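Reality shows about work have stopped showing the work

31 Jul 2025
By Na-rae Byun

I watched all of Zillstead over two weekends in January, and I could not tell you how anyone on it restores a house. I know who is feuding with whom. I know the owner wants to sell. The show has seven episodes, and almost every one ends with a slammed truck door.

Gorkar, the salvage show, used to be better. In the first season a man spent most of an episode getting a seized lathe to turn. You saw what he tried and why he gave up on it. By season two the lathe man was gone and the shop had a rival across the street.

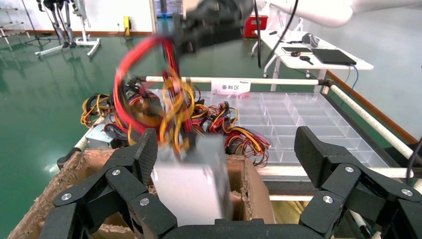 A power supply with its red, yellow and black wires.

Producers say viewers get bored by process. I doubt it. People watch long repair videos on their phones every night, made by one person with a cheap light and no music. 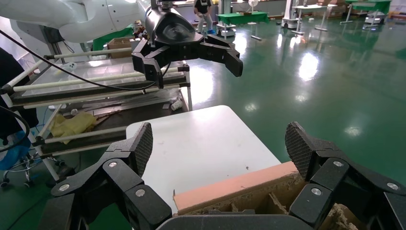 Money is part of it. An argument can be shot in an afternoon, and a rebuild takes as long as it takes. Quaye, which follows a boatyard, solved this by letting one job run across the whole season. It drew a small audience and was canceled, but I still think about the hull. 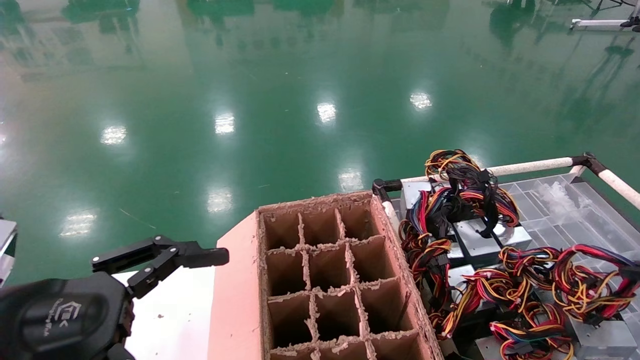
Skunix is supposed to start its second season soon, with a $2,000 challenge added to each episode. I would trade the challenge for ten quiet minutes at the bench. Leave the camera on somebody's hands and let them finish the job.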